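用了一个租期的 Zostlow 除湿机,说说值不值

先交代背景。我住一楼,朝北,窗外是一堵墙,墙外是另一堵墙。房东当初介绍这套房子时用的词是“阴凉”,我当时在出汗,觉得这个词很美。住到四月,衣柜里的皮带长了一层绒毛,摸上去比我的毛衣还软,我才去搜除湿机。

挑的过程不值得学习。我在 Borotach 和 Zostlow 之间来回看了两个星期,前者便宜,后者水箱大。Borotach 的评论区里有人说“声音像冰箱”,下面另一个人回“像我家那台坏冰箱”,我就买了 Zostlow。到手 2568 元,含运费,不含把它从小区门口拖到家里的那段路。

外观

白色,方,高度刚过膝盖。说明书称之为“融入任何家居风格”,意思是跟任何家居风格都没有关系。顶上有四个键,一个圆形湿度显示屏,晚上亮得像有人在墙角看手机。可以关灯,要长按风速键五秒,这件事写在说明书第 37 页,夹在保修条款和一段关于海拔的提示中间。

轮子是万向的,在瓷砖上很灵活,过门槛时需要抬。提手藏在两侧凹槽里,装满水再抬的话,水会从箱盖边上晃出来,等于给刚除完湿的地板还了个礼。

除湿效果

这是我愿意夸它的部分。梅雨那阵子,关上门窗开一下午,屏幕上的数字从八十几掉到五十五,被子摸起来终于像被子。水箱每天满两次,第一次倒水的时候我站在卫生间里看了一会儿,很难接受这些东西原本是我在呼吸的。

湿度显示偏乐观。我另外买了一个 Siriwan 的小湿度计放在书架上,它俩从来没有达成过一致,平均差六个点。客服的解释是“测量位置不同会有差异”。我把湿度计放到了除湿机顶上,还差五个点。客服又说“感谢您的支持”。

干衣模式是这台机器卖得最响的功能,详情页用了三屏来写。实际体验是,薄衣服一晚上能干,牛仔裤裤腰不行,卫衣帽子更不行。如果你本来就打算买一台除湿机,那么它顺便能晾衣服;如果你只想晾衣服,这个价钱够你去自助洗衣店烘很久。

噪音

低档能睡着,高档能盖过楼上的小孩。后者我一开始列在缺点里,后来挪走了。

要提的是压缩机启动那一下,“咚”的一声,像有人把一本字典放到桌上。白天不觉得,凌晨三点会让人坐起来。我大概用了一个月才不再坐起来,只是睁眼。

耗电

3789 小时,这是我退租前在机器的累计运行时间里看到的数字(同时按住模式键和定时键,屏幕会滚动显示,说明书没写,是我擦灰时按出来的)。这期间的电费我没有单独算过,也不打算算。夏天那两张账单我是看完之后扣着放的。

自动模式理论上会省一点,到了设定湿度就停。但在我家它基本不停,一楼的潮气是源源不断的,它像是在跟整片地下水谈判。所以省电标识贴几颗星,对住在高层的朋友更有参考意义。

清洁和售后

滤网两周洗一次,抽出来冲水,阴干。请注意“阴干”这两个字,在我家这意味着要先开除湿机才能把除湿机的滤网晾干,而开除湿机需要滤网。我后来加买了一片备用的,问题解决,多花的钱不多,心里多少有点不服。

水箱内壁会长一圈滑腻的东西,刷子伸不进转角,用的是棉签。设计水箱的人想必从来没有刷过它。

售后找过一次,浮子卡住,水没满就报警。Sestbridge 是他们的授权维修点,离我两站地铁,师傅打开盖子,用手指拨了一下,好了,没收钱。我把一台十几公斤的机器搬过去,看他拨了一下。回来的路上我一直在练习那个手势,后来又卡过三次,都是自己拨的。

搬家

退租的时候才发现除湿机是最难打包的家电。原包装箱早扔了,泡沫也扔了,里面的水又总是倒不干净,水箱空了,底盘里还存着一些,斜着抬就会流出来。正确的做法是提前一天关机,水箱取下来单独装,机身直立放着让它滴完,千万别躺着运。压缩机躺过之后要立很久才能通电,我问过师傅,他说最少一晚上,口气像在说一个病人。

我当天收拾到最后,衣服、书、锅都好办,塑料袋越拆越多,每样东西拆出来都带着一层,机器反而还光着站在那里。最后给它裹了两条浴巾,用打包绳捆了,样子像刚从温泉里出来。

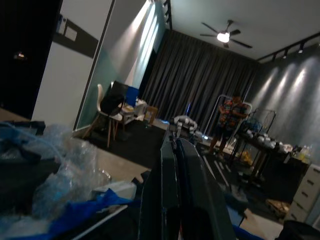
适合谁买

一楼,朝北,南方,三项占两项的,买,不用再看评测了,你的皮带等不了。

只在回南天难受一两个星期的,空调的除湿功能凑合一下也过得去,省下的钱和地方都很可观。

租房的人要多想一层:房子的潮是房东的,机器是你的,电费也是你的,走的时候墙是干的,押金不会因此多退一分。我问过。

打分

除湿能力给九分。噪音六分。水箱设计四分,其中两分给容量。说明书三分,翻译得很努力。总体七分半,新家在六楼,朝南,它现在立在阳台门后面,屏幕上写着四十八,一次也没启动过。我每隔几天还是会去看一眼水箱。

2020年12月2日,星期三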